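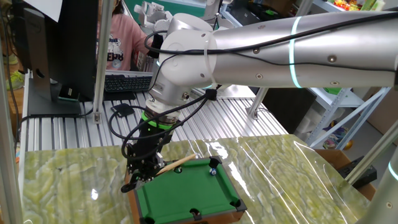

미니 당구대 석 달 사용기: 손님은 좋아하고 허리는 싫어한다

우리 집 거실은 18평 아파트의 거실답게 소파 하나와 빨래 건조대가 영토를 나눠 갖고 있다. 진짜 당구대를 들이려면 둘 중 하나와 나 자신이 나가야 한다. 그래서 탁상용을 샀다. 이름은 스키키텔(Skikitel), 파는 곳은 아타노(Atano)라는 온라인 가게다. 4월에 주문했고 배송에 8일 걸렸다. 상자는 멀쩡했는데 설명서는 어느 나라 말인지 끝내 합의를 보지 못했다.

조립이라고 할 만한 건 다리 끼우기뿐이다. 네 개 중 하나가 유난히 뻑뻑해서 고무망치를 찾다가 결국 슬리퍼로 때려 넣었다. 수평은 기대하지 마시라. 공을 가운데에 가만히 놓으면 천천히, 꽤 품위 있게 왼쪽으로 간다. 나는 왼쪽 다리 밑에 명함 두 장을 접어 넣었고, 전 직장 상사의 명함이 이렇게 쓸모 있던 적은 처음이다.

큐대는 가볍다. 지나치게 가볍다. 힘을 주면 공이 식탁 밑으로 가고, 힘을 빼면 공이 나를 무시한다. 보름쯤 지나면 손목만 까딱하는 요령이 생기는데, 이 요령은 진짜 당구장에 가면 아무 도움이 안 된다. 오히려 해롭다. 지난달 동네 당구장에서 미니 당구 자세로 쳤다가 옆 테이블 어르신께 어깨를 다쳤느냐는 위로를 받았다.
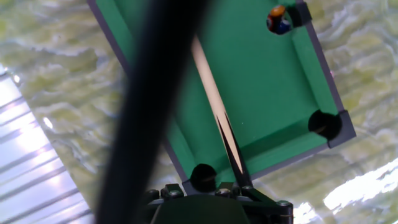 규칙은 집집마다 알아서 정하면 된다. 우리 집은 포켓볼 비슷하게 시작해서 말싸움 비슷하게 끝난다. 흰 공을 빠뜨리면 설거지, 공을 바닥에 떨어뜨리면 주워 오면서 커피까지. 놀러 온 루마니아 친구 사프타 호도로아거(Safta Hodoroagă)는 첫 판에서 나를 아주 정중하게 이겼고, 그날 이후 다시 놀러 오겠다는 말을 세 번 했다. 나를 보러 오겠다는 뜻인지는 묻지 않았다.

비교 대상도 있다. 예전에 쓰던 엘러스(Ehlers) 제품은 천이 더 곱고 쿠션도 정직했다. 대신 무거웠고, 책장 위에서 내릴 때마다 유서를 생각하게 했다. 자캄콤(Jakamcombe)은 매장에서만 쳐 봤는데 공이 쿠션에 맞으면 거기서 그냥 쉰다. 스키키텔의 반발력은 그 중간쯤이다. 세게 치면 돌아오고, 살살 치면 돌아올 생각은 있어 보인다.

단점을 적자면 높이다. 식탁에 올리면 조준할 때 허리를 어정쩡하게 굽혀야 하고, 바닥에 놓으면 엎드려야 한다. 엎드린 자세가 제일 정확하지만 품위와 맞바꿔야 한다. 나는 다리미판에 올려 보기도 했다. 권하지 않는다. 초크도 따로 사는 게 낫다. 동봉된 것은 큐보다 손가락에 더 잘 묻는다.
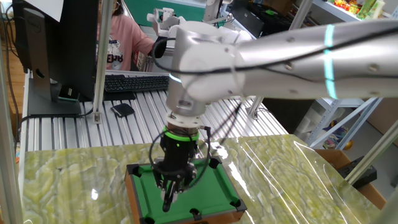 소음 얘기도 해야겠다. 공 부딪치는 소리는 낮에는 경쾌하고 밤 열한 시에는 층간소음이다. 식탁보 밑에 요가 매트를 깔았더니 꽤 줄었다. 요가 매트가 드디어 운동에 쓰인 셈이다. 청소는 옷솔로 한 방향으로 쓸면 되고, 과자 먹던 손으로 치는 사람은 초대 명단에서 지우면 된다.

총평은 별 다섯 개 중 3개. 진지하게 당구를 배우려는 분은 당구장에 가시고, 저녁 먹고 누가 설거지할지 정하는 데 이십 분씩 쓰는 집이라면 값은 한다. 우리 집도 여전히 이십 분이 걸리지만 그 시간이 훨씬 재미있다. 되팔 생각은 아직 없다. 명함도 그대로 끼워 두었다.

이 사이트는 더 나은 이용 환경을 위해 쿠키를 사용합니다. 계속 이용하시면 쿠키 사용에 동의하는 것으로 간주합니다. [동의] [설정]

© 2024 거실 한구석 리뷰 | 문의하기 | 맨 위로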